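ハーブを乾かす、淹れる、書きとめる　ラドワ・マフルースさんに聞く

聞き手・文　編集部
2020年9月21日

約束の時間より早く着いてしまったので、店の前の坂をもう一度下って、また上ってきた。戻ってくると扉が開いていて、通りまでアニスの甘い匂いが流れ出していた。もうこの時点で、来てよかったと思っていた。

ハーブティーの店「マストロウ（Mastlow）」は、間口の狭い二階建ての建物に入っている。一階が売り場、二階が乾燥部屋と作業場。店主のラドワ・マフルースさんはアレクサンドリアの生まれで、ここを開くまでは製本の仕事をしていたそうだ。紙とハーブは似ている、と会ってすぐに言われた。

「どちらも湿気が敵でしょう。それに、どちらも繊維の向きがあるの。ミントの茎を縦に裂いてみて。紙を裂くときと同じ手ごたえがするから」

裂いてみた。たしかにする！　ただし紙はこんなにいい匂いはしない。

今回お願いしたのは、家でハーブティーをおいしく飲むための話だった。レシピを五つか六つ教わって、一ページにまとめるつもりでいた。ところが話し始めたら止まらず（止まらなかったのは半分くらいこちらのせいでもある）、気がつけば窓の外が暗くなっていた。以下はその日の話を、なるべく順番どおりに書き起こしたものだ。レシピもちゃんとある。後ろのほうにあるので、急ぐ人は飛ばしてほしい。

祖母の台所と、瓶の並び順

マフルースさんの最初の記憶は、祖母の台所の棚だという。

「瓶が並んでいるんだけど、ラベルがないの。祖母は字を読むのが得意な人ではなかったから、並び順で覚えていた。左端がいつもアニス。その隣がフェンネル。キャラウェイ、フェヌグリーク、そしてカモミール。ハイビスカスは赤くて見ればわかるから、どこに置いてもよくて、よく引っ越しをしていた」

ある日、子どもだったマフルースさんが遊んでいて瓶を並べ替えてしまった。祖母は怒らなかったが、その晩、家族全員がアニスのつもりでキャラウェイを飲んだ。

「父だけが気づかなかったの。おいしいね、いつもよりいいね、なんて言って。祖母はそれがよほど悔しかったらしくて、翌日、私を台所に呼んで、目をつぶって全部の瓶を嗅ぎなさいと言った。当たるまで毎日。夏休みのあいだずっと」

つらくなかったですか、と聞くと、首を横に振って笑った。

「楽しかった！　だって、当たると砂糖をまぶしたアーモンドがもらえたから。いまでもフェンネルを嗅ぐと、口の中が勝手にアーモンドの用意をする。アニスとフェンネルを間違える人は多いけれど、フェンネルのほうが少し青いのよ。刈ったばかりの草のような匂いが後ろにいる。アニスは最初から最後まで甘い。キャラウェイはもっと乾いていて、パン屋の前を通ったときの匂いに近い」

三つの小皿を出してもらい、順番に嗅ぐ。一回目、外れ。二回目も外れ。三回目でようやく三つとも当てたら、棚の奥から本当に砂糖がけのアーモンドが出てきた。こんなにうれしい間食は久しぶりだった。

製本の仕事は、ハーブとは何の関係もなく始めたものだ。手先が器用で、静かな場所が好きだった。工房では昼休みに湯を沸かす係を引き受け、毎日違うものを淹れた。最初は自分のためだけだったが、そのうち同僚が空のカップを持って並ぶようになった。

「今日は何、と聞かれるのがうれしくて、だんだん言わないようにしたの。当ててみて、って。祖母と同じことをしているのよね。アーモンドは自分のお給料で買っていました」

1552行のノート

二階へ上がる階段の途中に、布張りのノートが並んだ棚がある。全部自分で綴じたものだと聞いて、思わず一冊抜き取りそうになった。背の丸みがきれいで、開くと机の上で平らに落ち着く。さすがだ。

中身は飲んだハーブティーの記録で、一杯につき一行。今朝の一杯で1552行目になったそうだ。書くことは決まっている。何を、どれだけ、何度の湯で、何分。そして最後に一言。

「この一言が大事なの。おいしい、まずいは書かない約束にしている。あとで読んでも何も思い出せないから。代わりに、飲んだときに頭に浮かんだものを書くの。『叔母の家の廊下』とか『雨の前』とか『鉛筆』とか。ひどいのもありますよ。これなんか『靴』としか書いていない」

靴のお茶は何だったのかと見せてもらうと、セージを煮出しすぎた一杯だった。その下の行はまたセージで、時間が短くなり、一言は『新しい靴』。さらに下は『革の手帳』。だんだんよくなっているのがわかる。読み物として本当におもしろい。出版してほしいと頼んだら、字が汚いからと断られた。

ノートのいいところは、失敗が残ることだという。人は失敗した一杯を流しに捨てて、そのまま忘れてしまう。次に同じ葉を使うときも、同じ失敗をする。

「レモンバーベナで長いこと悩んでいた時期があってね。いい日と、ぼんやりした日がある。葉が悪いんだと思って仕入れ先を替えたりもした。ノートを並べてみたら、ぼんやりした日は全部、葉を砕いてから瓶に入れていたの。丸ごとしまって、使う直前に手で揉む。それだけで別のお茶になった」

以来、店でもレモンバーベナは必ず丸葉のまま袋に詰める。かさばるので袋が大きくなり、客には「こんなに入っているのに軽い」と不思議がられるらしい。

取引のある生産者にも、同じようなノートを勧めている。ルイボスやハニーブッシュを送ってくれるシブシソ・ムキゼさんは、刈り取った日の空の様子を荷札の裏に書いてくるようになった。「薄曇り、風あり」といった短いものだが、マフルースさんはそれを一枚残らずノートに貼っている。

「荷物を開けるときは荷札から読むの。お茶より先に天気が届くみたいで、いいでしょう？」

レモングラスのカモンチャノック・スワンナラットさんのほうは、書くのは面倒だと言って、葉の束に毎回違う結び方をしてくるそうだ。意味は教えてくれないという。

乾燥部屋で

二階の乾燥部屋は、思っていたよりずっと地味な場所だった。網を張った木枠が棚のように重なっていて、窓には厚い布がかかっている。暗い。そして静かに暑い。

「太陽で干すと思っている人が多いの。畑の写真なんかだと、そのほうが絵になるものね。でも花や柔らかい葉に日を当てると、色も香りもすぐ抜けてしまう。欲しいのは風。暗くて、風が通って、湿気が逃げる場所。家なら、押し入れの戸を少し開けて小さい扇風機を回すだけでいいのよ」

木枠の上ではミントが乾きかけていた。指で触ると、葉はもうかさかさしているのに、茎はまだしなる。ここで瓶に入れてしまうのが、いちばん多い失敗だそうだ。茎に残った水が瓶の中で葉に戻り、数日でかびる。

「茎を折ってみて。曲がるうちはまだ。ぽきっと音がしたら終わり。耳で判断するの」

マフルースさんは茎を一本ずつ耳のそばで折っていく。ぽき、ぽき、くにゃ。くにゃと曲がった枠は、もう一晩。見ていると自分でもやりたくなって、結局ひと枠まるごと折らせてもらった。家でも真似できるが、夢中になると茎がすべて短くなるので気をつけたい。

カモミールは花の真ん中の黄色いところが最後まで乾かない。爪で割って、中が粉になっていれば大丈夫。ハイビスカスは肉厚なので時間がかかり、梅雨どきに家で干すのはあまり勧めないとのこと。レモングラスは乾かす前に切っておく。乾いてから切ろうとすると、はさみが負ける。

瓶に詰めたあとも、最初の一週間は毎朝のぞく。内側が曇っていたら、すぐに出して干し直し。曇らなければ戸棚へ。台所のコンロの上は見た目はすてきだけれど、湯気と熱が両方来るのでやめてほしい、とここは声に力が入っていた。我が家の瓶はまさにコンロの上にあるので、この日の夜に全部移した。

水と温度の話

一階に戻って、いよいよ淹れる話になる。

マフルースさんの基準は、600ミリリットルのポットに乾燥ハーブを7グラム。軽い葉だと山のような量になるし、種だと底が隠れる程度にしかならない。スプーンで量るとそこで間違えるので、秤を使う。

「秤の話をすると、お客さんの顔が曇るの。くつろぐために飲むのに、どうして量らなくちゃいけないのって。わかりますよ。だから最初の一回だけでいい。一回量って、自分のポットにどのくらい入るのか目で覚える。祖母だって目分量だったけれど、その目はものすごく正確だったのよ」

湯の温度は、種と根と実なら沸騰したて。花と柔らかい葉は80度まで下げる。ミントだけは意見が分かれるところで、マフルースさんは沸騰したてを使う。きりっとした味が好きだからだそうだ。低い温度のミントは丸くて甘く、これも悪くない。両方淹れてもらって飲み比べたら、同じ葉とは思えないくらい違う。わたしは低いほうが好きで、ちょっと申し訳なさそうにそう言ったら、「いいじゃない、書いておいて」とノートを渡された。浮かんだものを一言書けという。さんざん迷って『プールの帰り』と書いた。気に入っている。

種は使う直前に軽くつぶす。粉にはしない。すり鉢で一度か二度、ぐっと押さえて、割れ目が入れば十分。粉にすると濁るうえに、後味が舌に残る。

蓋は必ずする。これは何度も言われた。湯気と一緒に逃げていくのが香りそのものだから、蓋の裏についた水滴もポットに戻す。

「蓋を開けて、わあ、いい匂いってやるでしょう。あれは、カップに入るはずだった分が部屋に行っちゃったということなの。でもね、やってしまうわよね。私もやる」

器は好きなもので

器について聞くと、急にのんびりした口調になった。温度と秤にはあれほど細かかったのに、器はほとんど何でもいいと言う。

「薄い磁器でないと味がわからないと言う人もいるけれど、私は毎朝、分厚いマグ。ソファでも机でも飲むし、持ち手に指が全部入ると安心するの。あとは、口をつけたときに嫌な感じがしなければそれでいい」
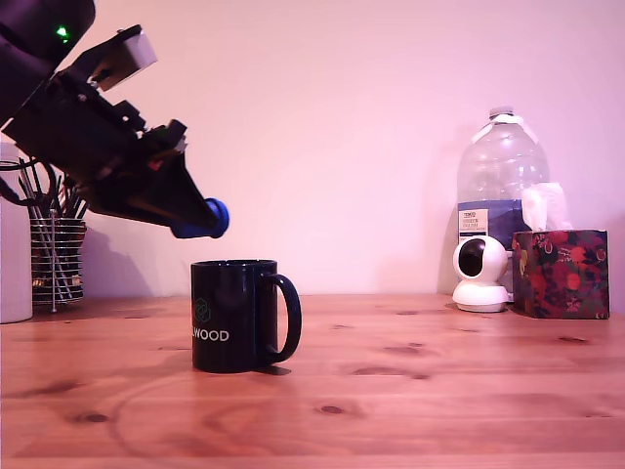 黒に近い濃紺の、つやのあるマグ。持ち手は大きめ。

ひとつだけ気にするとしたら、内側の色だそうだ。ハイビスカスの赤やカモミールの淡い黄色は、白い器だとよくわかる。濃さの加減を覚えるまでは白いもので練習して、慣れたら何色でもかまわない。暗い色の器で飲むと、目が働かない分だけ鼻が働くという人もいる。マフルースさん自身は、夜は濃い色のもので飲むことが多いという。

「色が見えないと、最初のひと口が少し驚きになるでしょう。自分で淹れたのに、あら、あなただったの、って。夜はそれが楽しい」

金属の器はハイビスカスのような酸っぱいものには向かない。素焼きは匂いを吸うので、使うなら一種類のハーブ専用にする。ガラスは見ていて飽きないが、冷めるのが早い。このあたりは普通の話だから短くていいわよ、と本人が言うので短くしておく。

量については、もう少し話が続いた。たくさん淹れて大きな器でゆっくり飲むのと、小さな器で何度もおかわりするのとでは、同じポットから注いでも印象が変わる。小さいほうは一杯ごとに濃さが進んでいくのがわかる。人が来たときは小さいほうがいい。注ぎに立つたびに話題が変わるから。

「アレクサンドリアの家では、お客さんが三杯飲むまで本題に入らなかったの。一杯目は天気、二杯目は親戚の話。三杯目でやっと、実はお願いがあって、となる。大きなマグだったら一日かかってしまう」

青い器には何を入れますか、と聞いてみた。唐突な質問だったのに、答えは早かった。

「レモンバーベナ。青い器に黄緑のお茶なんて、考えただけで涼しいでしょう。小さめのがいいな。二口か三口で終わるくらいの」
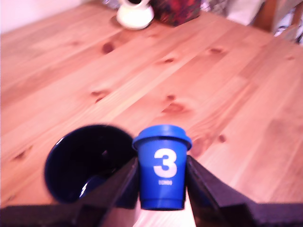 教わったレシピ

お待たせしました。どれも600ミリリットルのポットひとつ分で、ハーブの合計は7グラムにそろえてある。割合だけ書くので、カップ一杯だけ淹れたい人は同じ割合で減らしてください。

朝のミントとフェンネル
ミント四に、フェンネルの種三。フェンネルはすり鉢で軽く押さえておく。沸騰した湯を注いで蓋をし、五分。ミントだけだと胸がすうっとしすぎるという人にいい。フェンネルの甘みが下から支えてくれて、砂糖がいらなくなる。冷めてからもおいしいので、わたしは仕事机に置いて昼まで飲んでいる。

カモミールとオレンジの皮
カモミール六に、乾かしたオレンジの皮一。80度で四分。カモミールの、あの少しりんごに似た匂いがはっきりする。皮の白いところはできるだけ取っておくこと。残っていると苦い。蜂蜜を入れるなら、注いだあと少し待ってから。

アレクサンドリアのアニス
アニスの種だけを7グラム。これは鍋で煮る。水から火にかけ、沸いたら弱火で五分、火を止めて蓋をしたまま五分。祖母の家のやり方そのままで、マフルースさんは茶こしも使わず、上澄みをそっと注ぐ。砂糖を入れる家が多いが、まずはそのまま試してほしいとのこと。

レモンバーベナとレモングラス
レモンバーベナ四、レモングラス三。バーベナは丸葉を手で揉んで、その手のまましばらく匂いを嗅ぐ（工程に入っているそうです！）。レモングラスが硬いので、湯は沸騰したてを使い、六分。名前はどちらもレモンなのに、合わせてみると役割が違う。バーベナが先に来て、レモングラスがあとに残る。

冷たいハイビスカス
ハイビスカス7グラムを水に浸し、冷蔵庫でひと晩。湯を使わないので渋みが出にくく、色は目が覚めるような赤になる。漉してから砂糖を溶かすのがエジプト風で、マフルースさんの家ではかなり甘くしたそうだ。炭酸で割るのもいい。白い布巾の近くではやらないこと。

セージの小さい一杯
問題の、靴のお茶。セージは三グラムに減らし、残りの四グラムをミントにする。80度で三分、きっちり。長く置くと靴に戻る。食事のあと、小さな器に一杯だけ飲むと口の中がさっぱりする。

からだへの効き目については、この記事では書かない。マフルースさんが、店でも聞かれたら答えないことにしているからだ。薬を飲んでいる人や妊娠中の人には、先にお医者さんに聞いてから買いに来てとお願いしているという。

「おいしいから飲む。私が責任を持って言えるのはそこまでなの」

祖母の棚のつづき

帰り支度をしながら、気になっていたことを聞いた。売り場の棚のことだ。ガラス瓶にはきちんとラベルが貼ってあるのに、並び順が五十音でもアルファベットでもない。左端がアニス。隣がフェンネル。キャラウェイ、フェヌグリーク、カモミール。

「そう、同じ順番なの。ラベルはお客さんのため。私は見ていない」

ハイビスカスは、と探すと、この日はレジの横にいた。先週は窓辺にあったらしい。

十月には、二階の作業場で小さな講座が始まる。乾かし方を一回、淹れ方を一回、最後の一回は自分のノートを綴じる。ハーブの講座で製本まで習えるところはなかなかないと思う。糸は麻、表紙の布は好きなものを持ち込んでよくて、一行目には綴じ終わってから飲む一杯を書く。わたしはもう申し込みました。布も選んであります。

お土産に、折らせてもらったミントをひと袋分けていただいた。自分で折ったものは茎の長さがばらばらで、売り物にはならないのだそうだ。家に着いて、秤を出して、湯を沸かして、少し冷ます。蓋はちゃんとした。途中で一回だけ開けてしまった。

マストロウの営業は昼過ぎから日暮れまで。乾燥の具合で二階から下りてこられないことがあるので、扉が開いていて誰も見えないときは、階段の下から声をかけてほしいとのことです。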